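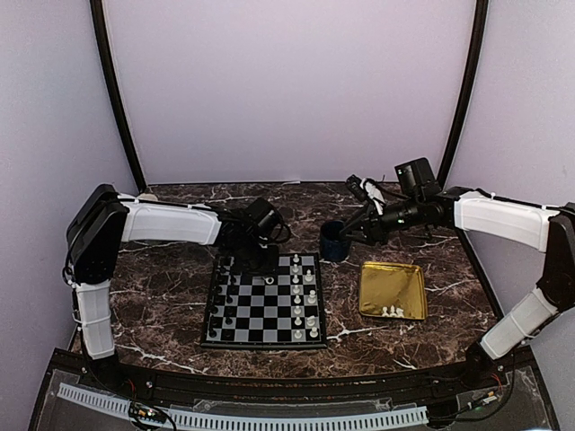

Why does my gripper keep closing next to the chess piece and not on it?

Ans Smits
Most likely the wrist camera is being fooled by the shiny tray. It picks up a reflection of the pawn, takes that for the real thing and sends the fingers to the wrong spot. Try a matt surface first, it costs nothing.

More from Judit Hajdu, who asked:
Thanks Ans! I should have said more. I've got two arms clearing up a chess set and everything's fine on the board, but in the gold tray it goes wrong about 3 times out of ten. Last night the right arm pushed down on the rim and threw fault 2080 (overload), and I had to hit the stop button. Bit of a fright! White pieces lying on their sides seem to be the worst, especially when they're snug against the edge. 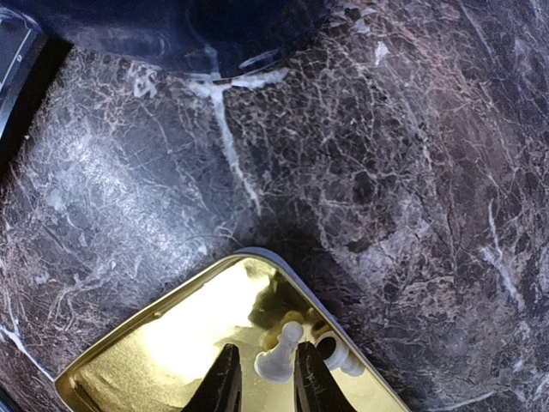
Photo: Judit Hajdu, Feb 23, 2023

You can see how bright the gold gets, so maybe it is the glare. I've already been through the calibration again and swapped the finger pads (Flirkon ones, nothing fancy) and it made no difference at all.

Ans Smits
Well, look at the reflection just above that pawn's head! I'd line the tray with dark felt and turn the lamp down. Please also lower the force limit before you run it again, and keep your hands out while it's moving. I had mine at 100 per cent in July and bent a finger on a Skandholm tray.
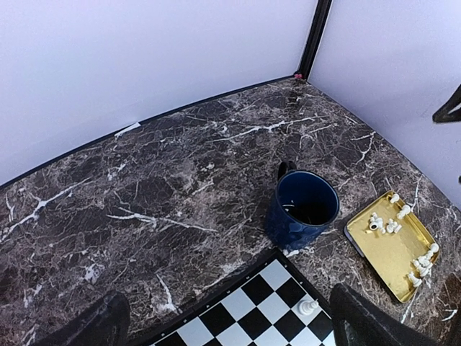
Skonent
had the same fault, mine was a loose cable at the wrist. wiggle it with the power OFF and see. otherwise no idea sorry, but felt sounds good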